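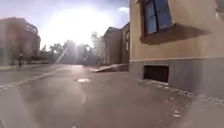

Koltgate Street Unit: Open Day Demonstration

The Koltgate is a sidewalk and road-edge delivery robot built by Bunent for short runs between shops and offices in older town centers. The open day in February gave visitors a chance to follow it along a fixed public route in the Barroso quarter and to look at the map data afterward. Maite Carrasco, who leads navigation at Bunent, ran both sessions.

Unit as demonstrated
Drive: four wheels, electric
Payload: 12 kg
Units on site: 2, one running and one opened up on a bench
Operator control: handheld remote stop, always carried
Battery: swappable, no tools needed

Route
The run starts at the depot door, follows the street out toward the trees and returns along the same side. The morning session left at 10. Visitors walk behind the unit and keep clear of its turning circle. Questions are taken at the turnaround point.

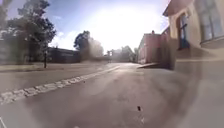

Localization on the Koltgate combines wheel odometry, lidar and a visual estimate, weighted by how much each can be trusted at a given moment. The lidar share goes up when the visual estimate loses confidence. Low sun ahead is the usual cause, and with the far end of the road bleached out as it was on this route, distant rooflines make poor landmarks. Near features carry more of the load: the cobblestone strip on the left gives a long, continuous edge, and the thin post beside the sidewalk is a good fixed point. Both are stored in the route map. Leaves and other small debris are filtered by height and do not trigger a stop.

Surface handling
Asphalt is the default surface profile. Setts and cobbles use a second profile with a lower speed limit and softer acceleration. The change is made from the map and confirmed by the vibration sensor. If the two disagree, the slower profile is kept until the end of the segment. Curbs are treated as barriers unless a ramp has been marked by hand during setup.

Mapping a new route
A new street is driven under remote control before any unattended run. Two passes are required, one in each direction. The map is then checked at a desk and loaded onto the unit. The Cidton software package, needed for editing, is licensed separately.
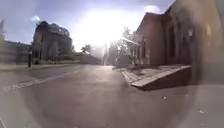

Can the unit be operated without the Cidton package?
The unit will run any map already loaded, but edits to routes, stops or speed limits need Cidton. Buyers with a single fixed route can have the map prepared by Bunent before delivery.

Included with the unit
Charger, spare battery, remote stop, cargo box with lock, printed setup guide.

Demonstration requests go to the Bunent sales desk. State the street width and surface type.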